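Keeping the folding cell alive: notes for the talk
Oskari Peltonen, Helanura
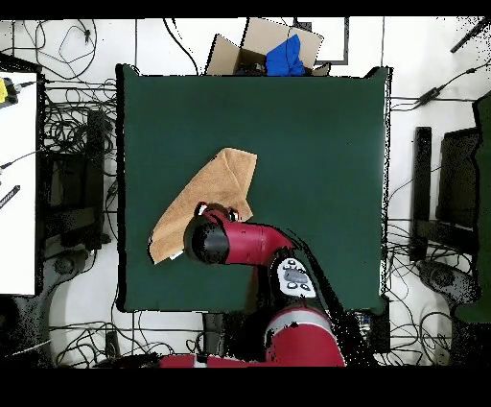
Slide 1. Cell 2, right arm over the green table, tan cloth.

Start quick, no long intro. Say who I am, five years on the Helanura cells, mostly the boring side of it. Cables, covers, bolts. Project name is Prinine, hosts at Latholm know it, rest of the room may not. One sentence, move on.

Point at the table first. Green cover, plain color, that was a choice. Tan cloth on it is easy to pick out. We had a patterned cover from Karppinen before that, lost a week on bad edge finds. Don't tell the whole story.

Then the cables. Let them look. Floor on the left, under the table, over on the right too. Ask who has a cell like that at home. (wait for hands)

Slide 2. Daily check
12 minutes, before power on. Not after.
- gripper ends, wipe, look for lint. Towel cloth sheds like crazy
- wrist joint, turn by hand, feel for grit
- cable along the arm. Run your fingers the whole length, elbow is where it goes first
- cover flat, corners pulled down
- nothing of yours left on the table. Pens!!
Sign the sheet. Paper, taped to the cabinet. Tablet version lasted a month, skip unless asked.

Slide 3. The October fault
Arm stopped mid fold, joint error, came back fine after restart. Four times in one shift. Everybody blamed software, me too. Swapped the controller, no change. Swaped it back.
It was the arm cable. Strap too tight at the bend, wire inside broken but the jacket perfect. Only opened up with the forearm stretched far left. Found it by wiggling, meter on the two pins, slow move at low speed.
Lesson if they want one: log the pose with the error. We had 54 stops in the log and no joint angles on any of them.

Slide 4. How we strap it now
Loop at every joint, loose enough for two fingers. Hook and loop only, zip ties are banned on anything that moves. Mark the cable with paint pen at each strap, if the mark has walked, redo it.
Move arm to all four table corners after any strap work. Then the home pose. Then again with a cloth in the gripper.
Say the thing about keeping one spare arm cable per cell, made up, tested, labelled. Change takes me 40 min now, was most of a day.

Slide 5. Floor
Slowest part, be frank. Plan is trays under the tables, one side power, other side data, adapters up off the tile. Labels on both ends. Budget asked for, no answer yet so don't promise a date.
In the meantime: nobody rolls a chair between the tables. E-stop lead gets its own route, never in the bundle.

Slide 6. Numbers
517 hours between arm stops since the new straps, best run so far
Gripper pads every 200 hours, whether they look worn or not
Cover gets changed when it won't lie flat, no number for that

If short on time drop slide 5, keep 6.

Questions I'll probaby get
Why not cables inside the arm? Not on this model for our gripper, and I like being able to see them.
Does the cloth matter? Yes. Hems and tags snag. We leave the tags on because real ones have tags.
Who does the check? Whoever is on first. Two people trained per cell at least.

Checklist handout is on the chair by the door, take one. Water. Clicker batteries!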